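Hilell (operating system)

Hilell is a small server operating system that I've been running, cursing and mostly enjoying for longer than I care to admit, and I've put together this entry for our software encyclopedia because the old one was two lines long and got the name of the company wrong. It was made by Cosetti, a firm that had until then sold backup software, and it was meant for offices that had outgrown a shared folder on somebody's desktop but couldn't face paying for one of the big names.

Origins

The project began as a side job by Sebastian Vasiliu and Irina Pop, who both worked on Cosetti's backup product and were fed up with supporting it on other people's systems. They took a plain kernel, stripped it down, and wrote their own installer and their own file service on top (the file service was called Mastier, and you still see that name all over the log files). The first version went out one March to 12 customers, all of whom already had the backup software and, as far as I can gather, got the new system thrown in for nothing.

I came in at version 2, so anything I say about version 1 is second-hand. Kenna MacLeish, who ran it at a surveyor's office, tells me it was quick and very bare, and that you had to restart the whole machine to add a printer!

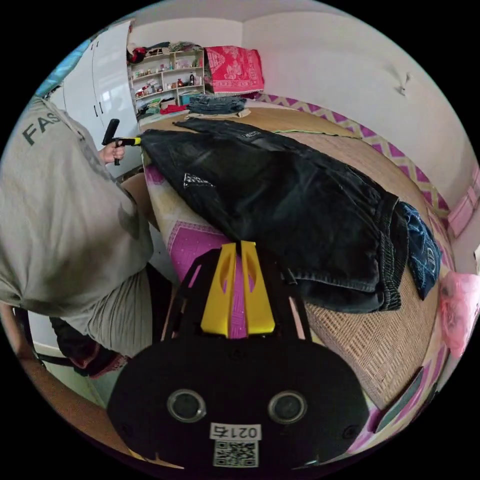

Version 2 fixed the printers, thank goodness, and brought in the web console that most people think of when they think of Hilell. You opened a browser on any machine in the office, typed the server's address followed by port 3283, and there were all your users, shares and disks on one long page. I loved that page. It was ugly, it had far too much grey in it, and it loaded in a blink even on the awful laptop I had at the time.

Editions

There were three editions by the time version 3 came along, and the differences confused everybody, me included.

Hilell Base was the cheap one, with file and printer sharing and the console. You could have 11 users on it and then it would politely refuse to make another.

Hilell Office lifted that limit and added mail, a shared calendar and scheduled backups. It's the edition I've used most, and the one you're likeliest to find still humming away in a cupboard.

Hilell Domínguez was the odd one out. It was named after the street Cosetti had moved to, and it was aimed at firms with several branches, so it could copy its user list between servers and carry on if the line between them went down. The licence covered up to 2000 users. I only ever set up one of these, for a chain of opticians, and the copying worked well once I'd got the clocks on all the servers to agree with each other (do that first, please, it will save you an evening).

Updates

Updates came as numbered packs, and each one contained everything in the packs before it, so you could skip a few and catch up later. The usual habit was to release them on a Friday, which made for some lively weekends. Pack 4 for version 3 is the one people still grumble about: it changed how Mastier handled file names with accents in them, and older shares ended up with two copies of the same folder until you ran the repair tool. Cristóbal Villalba wrote a little script that did the same job faster, and Cosetti put it into pack 5 with his name in the notes, a nice touch I thought.
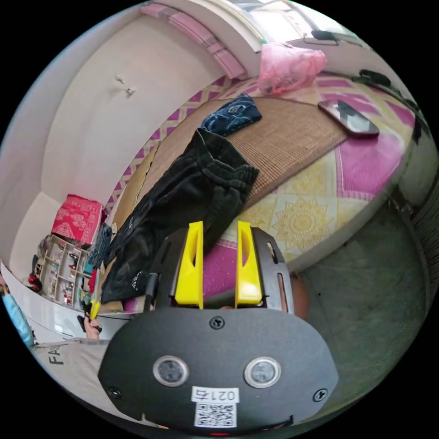
Trousers on a woven mat, with a hand-held gripper in front

Decline and present use

Sales dropped off once small offices began moving their mail and files to hosted services. Version 4 was shown to a few of us as a test release, with a redrawn console and much better disk handling, but it never went on sale. Cosetti carried on with security fixes for version 3 for a while and then handed the source for Mastier over to its users. Abelardo Ibarra looks after that code now and still answers questions about it, usually late at night.

The rest of Hilell stayed closed, so you can't build a full system from what was released. You can run Mastier on its own on most modern systems, though, and I do, for an archive of scanned plans that hardly ever changes. If you're keeping a complete Hilell server going, take it off the open internet and make sure you have the original licence file saved somewhere else, as the installer won't get past its second screen without it.

See also: Mastier file service; Cosetti backup software; list of small office server systems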